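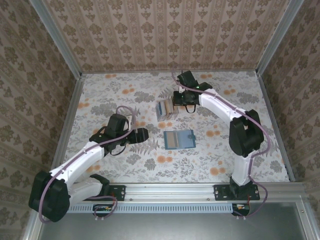 Bay 3. Striped damask on three walls, fern and blossom mat, blue card pieces at the centre of the floor.

Papers and Floors: Bay 3

Gallery and notes by Lucienne Hervieu

This page records the surface finishes in Bay 3, with notes on hanging and laying. Names in the notes are our own reference names for the stock and may differ from the label on the roll. Entries are kept in the order in which the surfaces were fitted.

Walls
Reference name Olleck. Beige and taupe stripe, ornate damask motif repeated in vertical columns. The back wall was papered first and sets the line for the other two.

Side walls
Same style of paper, light tan ground, darker brownish-grey medallions with scrolling leaves. Seen at a steep angle the medallions look stretched towards the corners. For matching colour or scale, refer to the back wall.

Corners
Aluminium posts, silver finish, left and right. The paper is cut to the post and is not wrapped round it. An earlier attempt at wrapping (December) gave a crease that lifted within a week, and the strip had to be replaced. Cut with a new blade and press the edge down with a dry cloth.

Floor
Reference name Wodard. Pale mat, nearly white, printed with grey-green fern fronds, sprigs of foliage and scattered small round blossoms in orange and peach. The print has no stripe, so it does not compete with the columns on the wall. Small marks are harder to find among the blossoms than on the plain mat in Bay 2. Check it under a side light.

Edge trim
Thin silver aluminium along the left, back and right sides. Lift the trim before changing the mat. Forcing a mat underneath it curls the border and the curl does not come out.

Card pieces
A small stack, layers on edge, in blue, tan and wood tones. A flat blue card lies face up near it, with a light blue border and a striped wooden-brown panel on its left half. Both blues separate well from the floor print. The tan layers are closer to the wall colours and are best judged against the mat.

Stock notes

Olleck: 54 offcuts held, sorted by length. The longest are rolled with the face outwards. Do not fold.

Wodard: one spare mat, stored flat on the upper rack. Allow it to rest overnight before laying.

Tuncer: the paste used on all three walls. Roughly 90 minutes of working time in the bay, less in warm weather. Mix to the thinner of the two ratios on the tin for this paper, as the thicker mix shows through the light ground.

Gisus: plain grey paper, same width as Olleck, kept as a replacement if the damask runs out. No bay is papered in it at present.

Hanging notes

Start at the centre of the back wall and work outwards to both posts. Any part column then falls at the corners on both sides in equal measure. Match the motif at the join before brushing down, since the paper stretches slightly when wet and a late correction leaves a visible step. Side walls start at the back post and run forward.

Surface care

Dust the walls from the top with a soft brush. No water on the paper. The mat takes a damp cloth and a little washing-up liquid, followed by a dry cloth. Wipe the trim last. Floors are done on Saturday.

Record numbers

Walls are logged under sheet 289 and the floor under sheet 73. Please quote the sheet number when asking for an offcut, and give the length needed. Requests for whole rolls go through the stock desk.

Next page: Bay 4
Back to all bays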